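2021-03-06 — shared workshop, cabinet bay

Spent most of the session getting the practice cabinet ready for the arm. Fredy had both doors open when I came in, so we went through the drawings together before anything moved. The terminal numbering in Jana's set is still the old one from September. I marked up the paper copy in pencil and left it in the tray. Someone needs to put the changes into the file.

Went over the supply side first and worked down to the relays. The drawing matches as far as the second rail. After that the neutral bar is shown on the wrong side, so that's another pencil mark.

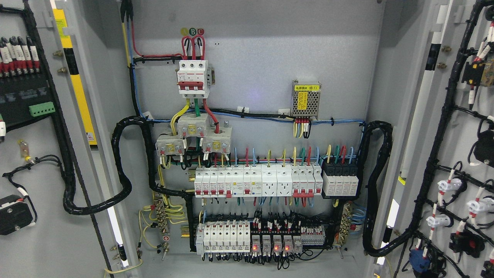
Both doors open: breaker at the top, current transformers under it, two rails below.

The stiff part is going to be the looms. There is a lot of cable hanging under the lower rail, and the hand doesn't know the difference between a loop of wire and a gap. Teófilo's idea is to give the planner a keep-out box for each loom and let it complain. I'd sooner lower the force limit and go slowly, but we can do both.

Reach tests after that, into the right-hand side. Wrist speed cap set to 900 in the Brornitz controller (its own units, see the sheet on the wall), grip current limit to 2,000. Logged as reach-a. I stood at the stop the whole time and Fredy read out the joint angles.
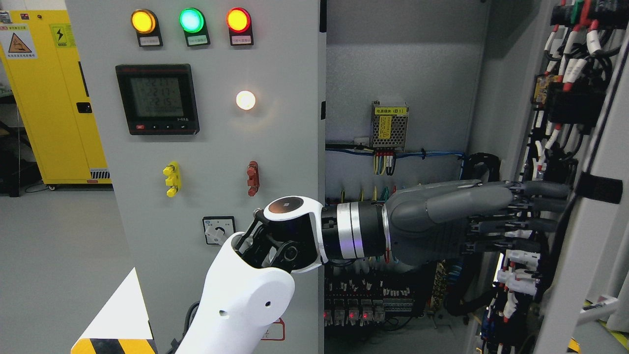

Reach test, right side, fingers up against the wiring.

Elbow clearance to the open door is the thing to watch. The planner treats the door as a flat sheet and leaves out everything mounted on it. Amparo has offered to measure the test posts and the selector knob so we can add them as blocks. Until that's in, no moves that cross the front of the door.

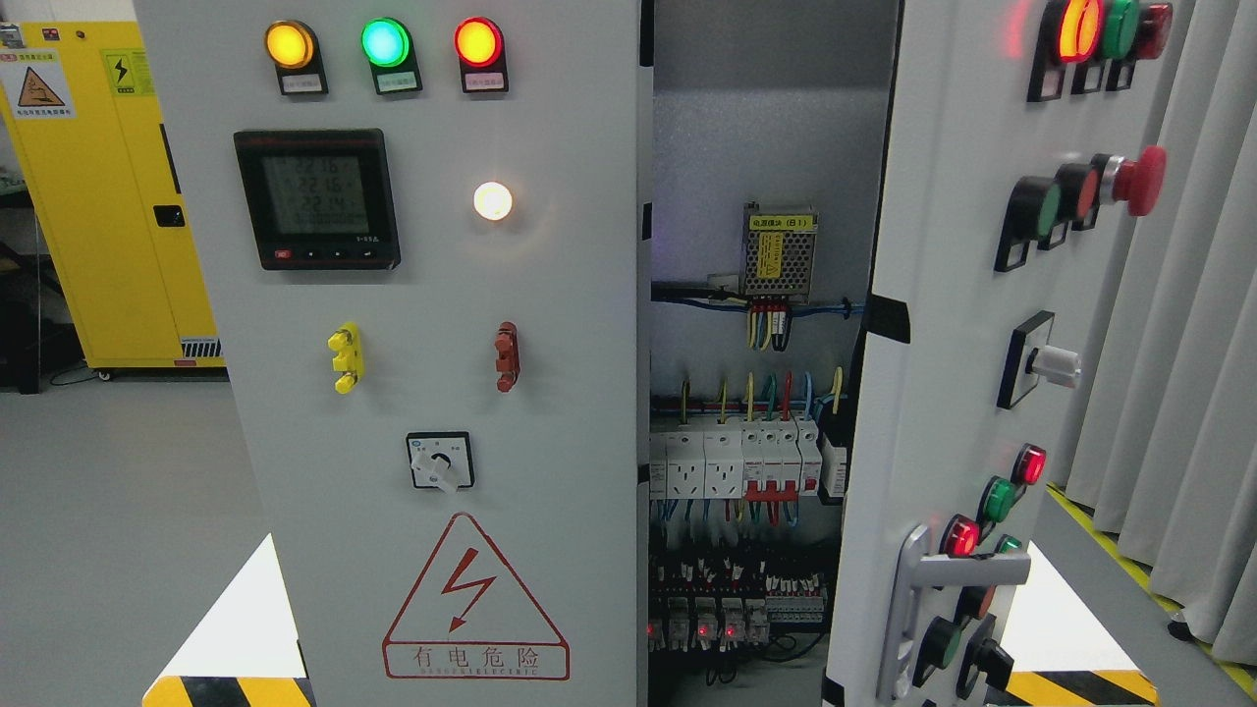
The door model needs doing again as well. I had been using the Plikberg file with a plain panel and one handle, and it is no good for this cabinet. The outer door has a mushroom-head stop that sticks out further than the pushbuttons next to it, so the collision shape has to be deepest there. I've drawn it as a cylinder with a margin round it and put the green and red buttons in one shallow box. The selector underneath gets its own box. Precious wants each control as a separate named part for the button work later on, and I've said yes, but after the reach tests are signed off.

Second set in the afternoon, lower down, towards the terminal strip. Raised the grip limit to 3,000 and put it back again after 2 runs — the extra gives us nothing while we aren't gripping anything.

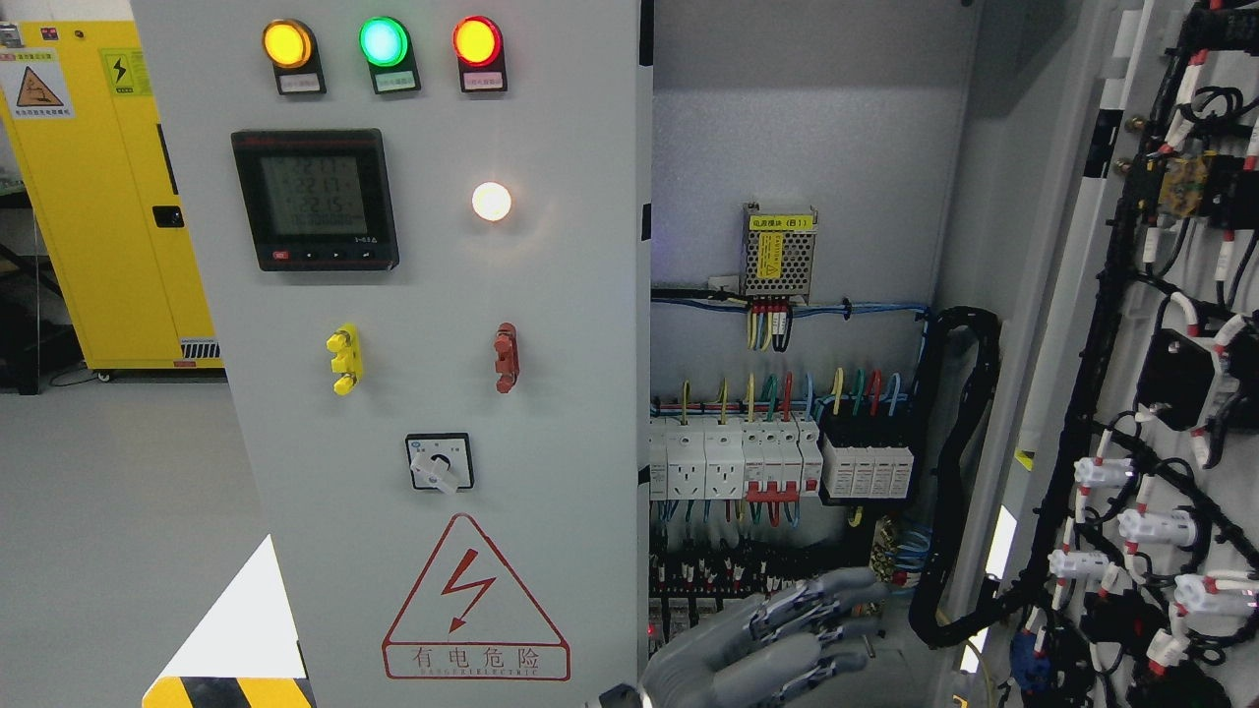

Speed cap left where it was. The Finetti mount plate has a trace of play in it that I can feel by hand with the arm parked. Tightened the four bolts and put paint marks across them so we can tell if they move.

To do:

- new door model, with the stop and the selectors
- keep-out boxes for the looms (Teófilo)
- measurements off the front panel (Amparo)
- ask Jana who owns the drawing file now
- check the paint marks before the next run
- order more sleeve markers from Lozano, the tin is empty

Settings saved under reach-b. Key is back on the hook.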